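# Room-service robots at Vutthorpe: staff FAQ

**What is being introduced?**
Dikine is supplying two-armed mobile robots for clearing and resetting the rooms at Vutthorpe. Routines are run in simulation before they are released to the floor. The current set covers 27 tasks, mostly tables, chairs and small items left behind.

**Does a robot replace a person on shift?**
No posts are removed under the present agreement. One attendant per shift moves to supervision and handles stoppages from the Hekby console. The remaining attendants keep their rooms, with fewer lifting jobs.

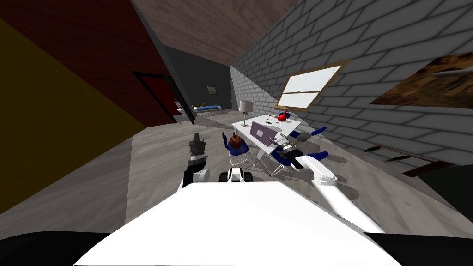

MacLeish asked whether supervision would be paid at the attendant rate, given that it carries responsibility for the whole corridor. It is paid one grade higher from the first supervised shift, and training hours count as worked time.

**What stays with staff?**
Beds, bathrooms, lost property and anything involving a guest. Staff also decide whether a room is fit to hand over – the robot's log is not a sign-off.

**How are routines tested?**
Each one is repeated in simulated rooms with the furniture and small objects moved between runs. The last release was based on 532 runs, of which 87 were stopped and reviewed by attendants. Their notes go to Dikine with the run number.

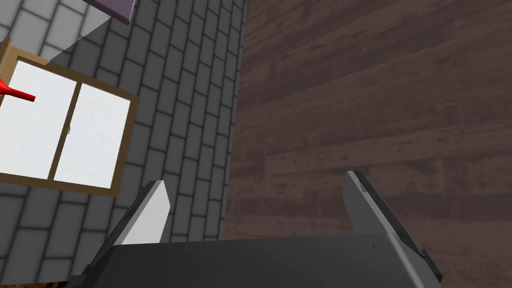
**Who can stop a robot?**
Any member of staff, at any time, using the red button on the base or the console. No reason has to be given at the moment of stopping. A short entry in the shift log is enough.

**Are logs used to measure individual staff?**
Logs record the room, task and stop time. They carry no staff names and are deleted after the monthly review in the Hekby office.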